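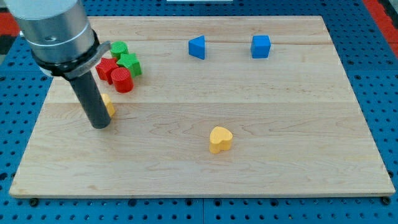

Pale maple, with plenty of grain.

Potatoes by the sack, and why I've gone back to the farm gate

19 February 2025

I bought a sack of potatoes last week for £10. It came from the gate at Busby, out on the back road from Dritcombe, and it went into the boot next to the spare wheel and the bag of things I keep meaning to take to the tip. When I started buying there, the same sack was a good deal less than that. I used to think of it as the cheap way to eat through the winter, and I wanted to work out if that's still true.

The short answer is yes, but by less than it was, and you have to do some work for it.

I'll start with the price. I asked at the gate why it had gone up again since Christmas and got a fairly full answer, most of it about rain. Busby is 400 acres, and only a part of that is potatoes in any given year, because they move them round the farm. Planting was meant to start at the beginning of April and the ground was too wet to get a tractor on. By the time they could get in, they were behind, and then lifting ran late at the other end as well. Some of the bottom field never came out at all. They reckon they put around 200 tonnes into the store, which was well down on what they'd planned for, and they've been grading out more than usual because of rot.

None of that is news to anyone who lives round here and saw the state of the lanes. What I hadn't thought about is the cost of keeping them. The store has to be held cool and the air moved through it, and the electricity for that goes on whether the shed is full or half empty. So each sack that does get sold is carrying a bigger share of the bill. I had always pictured a dark barn and a heap.

The supermarket in Dritcombe has put its prices up too, though not in the same way. The small bags of washed whites have hardly moved. The big paper bags have gone up a lot, and the loose bakers have gone up and got smaller. If you live alone and buy a small bag a fortnight, I doubt you'd have noticed much. If you've got a household that eats potatoes most nights, as ours does, you have.

There is a third option, the box scheme run by Robichaud, which delivers on our side of the valley. I had it for most of last winter. The potatoes were very good and there were never enough of them. You paid for a mixed box, and in a bad month the potatoes shrank and the beetroot grew to fill the gap. I don't mind beetroot, but there is a limit. I stopped it in the autumn and I haven't missed the standing order.

So it was back to the sack. I've made a few mistakes with sacks over the years, and I may as well put down what I do now.

First, I don't leave them in the boot. They get cold, then they get warm when the sun's on the car, then cold again, and they come out sweet and wet. They go straight into the lean-to.

Second, I tip the whole sack out and go through it before anything goes away. It takes a quarter of an hour. I'm looking for anything soft, anything green, and anything with a fork through it. The forked ones get eaten first. The soft ones go on the compost, and it's worth smelling your hands as you go, because one bad potato in the middle of a sack will give itself away that way long before you find it. I didn't do this one year and lost the bottom third of the sack.

Third, I keep them in the paper. I tried plastic crates and they were neat and stacked well, but the light gets in at the sides and the outer layer went green within the month. Paper sack, top folded over, stood on a couple of battens so that it isn't sitting on the concrete. A piece of old blanket goes over the top if there's a frost forecast. I've never had any go in the frost since I started doing that, though the lean-to backs on to the kitchen and that probably helps.

They don't go near the onions. I've read different explanations for this and I'm not sure any of them is right, but the year I kept them side by side, the potatoes sprouted early and the onions went soft, so I keep them at opposite ends.

Then there's the variety. The sacks at Busby are whatever is being graded that week, and it's chalked up on the board by the honesty box. This one is a floury white, good for mash and for roasting, and hopeless for anything that has to hold its shape. I made a stew with it and ended up with soup. It was decent soup. If you want a waxy one you have to ask, and they might have some in the back.

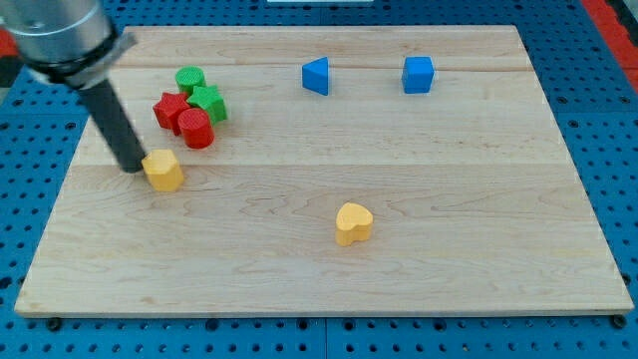 One reader commented under my last post that a sack is only cheap if you finish it. We threw away nearly half of ours, the comment went on, and once I'd allowed for that and the petrol I'd have been better off with the small bags from the shop. It also asked if I'd counted my own time.

I think that's fair, and I hadn't counted my time. I don't really want to, as I'd be in the lean-to anyway. The petrol I have thought about. Busby is on my way back from work if I take the top road, so it costs me nothing to stop, but if I had to make a special trip I'd need to buy two sacks to make it worth doing, and two sacks is too many for us before they start to sprout. Sharing one with a neighbour would get round that. I know a couple of houses in our row do it, and they seem to manage without falling out.

As for waste, I kept a rough note this winter on the back of the calendar. We've had three sacks since the autumn. The first was nearly all good. The second was poor, with a lot of rot at the stem end, and I'd say we lost a fair bit of it. The third is the one I've just opened and it looks clean so far, a bit small, with some scab on the skins that peels off and does no harm. Even with the poor one thrown in, the cost by weight comes out below the big paper bags in the shop. Against the loose bakers it isn't close.

What I can't tell is what happens next. The man at the gate thought there would be sacks until late spring and then nothing until the new crop, and he wouldn't guess at a price for that. Seed has gone up, he said, and so has nearly everything else. There was talk a while ago of Clornemen, the packers over on the main road, taking the whole crop on contract, in which case there might be no gate sales at all. He didn't seem keen. On the other hand, a contract is a known price, and I could see why a farm might want one after a year like the last one.

I would be sorry to see the gate go. It isn't a pretty place – there's a puddle you have to park in and the honesty box sticks – but you get a proper weight of potatoes and you can find out why they cost what they cost.

In the meantime I've bought a small bag of seed potatoes myself, an early, and they're sitting in egg boxes on the spare room windowsill with the radiator turned off. We've only room for a short row along the fence and it won't make any difference to the bill. Last time I tried it the slugs had most of them. I'm putting them further from the hedge this year, and I'll earth them up properly as soon as they show.

If anyone nearer the coast is buying by the sack, I'd like to know what you're paying. Leave a comment with the weight as well as the price please, as the sacks aren't all the same size.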